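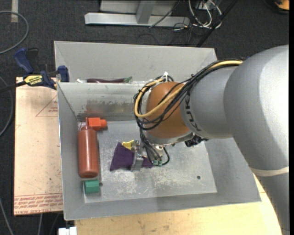 Posted by Owen Tshabalala
Maintenance planner, weekend blogger

I took a half day in February and drove over to the Bromik open day in Ukgate. They had three demonstrations going, and I skipped the packaging line and the welding cell because I have seen plenty of both. I wanted to see the bin picking.

The picking cell is in the back half of the building, past the offices. Two metal bins sit one behind the other, and the arm reaches in from the side, picks something up and is supposed to put it in the other bin. When both are sorted the way the operator asked, the run is over. There was a sign-up sheet for the afternoon slots with 12 people to a group. I was in the second group.

I had expected neat factory parts, all the same size. What they use is closer to the bottom of a toy box. There was a toy eggplant, a reddish-brown plastic bottle, a little green block and a piece of dark purple cloth. The engineer running our slot told us the cloth is the one they argue over. A bottle has the same shape every time you put it down. Cloth doesn't, so the software has to find a fold or an edge that the fingers can close on, and a flat piece may not offer one.

We watched it for 6 tries on the cloth. It got four of them. On one miss it closed on nothing and went back up, and on the other it had a corner but let go before it cleared the wall of the bin. The hard objects went a lot better and I stopped keeping track.

The arm is a big one for this kind of work. The cables and the yellow hose run along the outside and loop around the wrist, with enough slack for it to turn. I asked how often those wear out, which is the sort of thing I get paid to ask. He said they check them every 1000 picks and that the ties go first. The bins take a beating too. The floor of the front one is scratched all over the middle, and one corner is held with an ordinary blue bar clamp, same brand as the ones in my garage.

Somebody asked about speed. It is slow. A person could empty that bin by hand in a few seconds. The engineer agreed and said speed was next year's job. They had logged 241 runs that month and most of the time went into looking at the ones that failed.

Afterward there was coffee and a short talk about a project called Drestitz, which is supposed to take the same software to a recycling plant. I missed the end of it to beat the traffic.

Parking is free but the lot fills up before lunch. If you go to the next one, wear something warm, they keep the loading door open.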